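3.2 Session attendance and tune transmission

Attendance was recorded at 31 traditional music sessions in Reston. A tune was counted as transmitted when a player who had not known it at the first visit could lead it at a later one. Of the 300 tunes logged, 100 were led by more than one player. Fiddle players passed on reels more often than jigs, and most learning took place in the slow session held before the main one. Chiang's coding scheme was used for all entries, with one change - airs were logged separately from dance tunes.

Players who attended the slow session also reported playing at home between visits. We did not verify these reports, and they are left out of the counts.

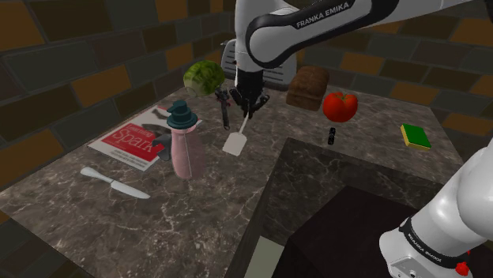
Figure 3. Simulated robot arm with a white spatula at a marble kitchen countertop.

3.3 Teaching by ear and from notation

Eight teachers took part in interviews. Five taught only by ear, two used sheet music from the second lesson on, and one gave out letter notation on request. Learners taught by ear knew fewer tunes by name but could start more of them without prompting. The difference was smaller among flute and whistle players. Settings learned from notation stayed closer to the printed version - ornaments were added later, usually after the learner had joined a session.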